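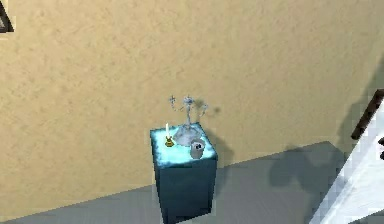
Department of Publishing Studies — Course Reader, Second Semester

Chapter 7
Formats, Files and the Reader's Copy

Prepared by Ratih Pattinasarany

Learning goals

After studying this chapter, students should be able to explain the difference between a fixed page and a flowing page, describe the main parts of an electronic book file, follow a manuscript from the editor's desk to the online store, and discuss what a reader receives when a book is bought or borrowed in electronic form.

7.1 Introduction

In November, a small publisher called Skutura released a novel in three forms on the same day. The printed book had 229 pages. The fixed electronic edition, made from the same files that went to the printer, also had 229 pages. The third edition had no page count at all. When the novel was opened on a telephone with the type set large, the reader turned the screen 916 times to reach the last line. On a wide tablet with small type, the same text took far fewer turns.

Within a week the publisher had received several letters. A teacher wished to know why her students could not all find the passage she had assigned. A library asked which edition should be treated as the standard one. One reader complained that a poem in the fourth section, printed as a narrow column in the paper book, had broken into uneven lines on his screen. The words of the novel were the same in every edition. The letters were all concerned with form.

Earlier chapters treated the book as a text that is written, edited and approved. In this chapter we turn to the book as a file. Students who have worked only with print may find some of the terms new, but the questions behind them are old ones. Printers have always had to decide how a line should end, how a chapter should begin, and how a reader is to find a place again after closing the book.

7.2 The fixed page

A fixed page is one in which every word has been given its position before the reader sees it. The printed book is the oldest example. In electronic form, the most common fixed format is PDF. A file of this kind keeps the size of the page, the typeface, the margins and the placement of every figure. If the designer has set a table across two facing pages, it stays across those pages on any device that opens the file.

The strength of the fixed page is that it can be cited. Two readers in different cities may speak of the third line on page 40 and mean the same words. For this reason the format remains in wide use for textbooks, legal works, musical scores and illustrated books.

Its weakness appears on a small screen. A page designed for paper must either be shrunk until the type is hard to read or enlarged until the reader has to move it from side to side. Readers with low vision are poorly served by both. A fixed file can be prepared so that screen-reading software will follow the text in the right order, but this takes deliberate work, and many older files were made without it.

7.3 The flowing page

A flowing page is made at the moment of reading. The file holds the text and a set of instructions about its structure: this line is a heading, these words are a quotation, a new chapter starts at this point. The reading device then fits the text to its own screen, following the type size and spacing that the reader has chosen. EPUB is the best-known format of this kind.

An EPUB file is a package. Inside it are the chapters, usually stored as separate documents, along with the cover, any pictures, a style sheet and a table of contents. It also contains a record giving the title, the author, the language and the identifying number of the book. Errors in this record are common and costly. A misspelled author's name can keep a book from appearing in a search, even when the text itself is free of mistakes.

The editor of a flowing edition gives up some control over the look of the page. Line endings cannot be settled in advance, except by special means, and a picture may fall before or after the paragraph that mentions it. Phrases such as "see the table opposite" lose their meaning and should be changed to a numbered reference — a small task, but one that is easily forgotten when a printed book is converted in haste.

7.4 Case study: the Sodard backlist

The Sodard list was a series of popular novels and travel books, most of them out of print. When the Hutapea publishing house acquired the rights, it chose to reissue the series electronically. No typesetting files survived for the earlier titles. Printed copies were scanned, and software was used to turn the page images into text.

The first title to be checked showed the limits of the method. Proofreaders recorded 3000 errors, many of them of the same few kinds. The letters "r" and "n" standing together had been read as "m." Hyphens from the ends of printed lines had been left in the middle of words. Running heads had become part of the story, so that the title of the book appeared within sentences.

The house considered releasing the file at a low price with a notice about its condition. It decided against this course. A full correction was ordered, and Brasport, a firm that prepares electronic books, was engaged to rebuild the chapter structure and supply a working table of contents. The reissue was delayed, and the budget for later titles was revised to include two rounds of proofreading.

Students should read the case with attention to the order of decisions. The cost of scanning had been estimated with care. The cost of reading what the scanner produced had been left out of the first budget entirely.

7.5 Terms used in this chapter

Backlist: the older titles that a publisher continues to offer.

Conversion: the making of one edition of a book from the files or pages of another.

Metadata: the recorded facts about a book, such as title, author, language and identifying number.

Reflow: the fitting of text to a screen at the time of reading.

Section 7.6 takes up the reader's rights in an electronic copy, beginning with the difference between a sale and a license. Students should bring to class the terms of use from one online bookstore and one public library.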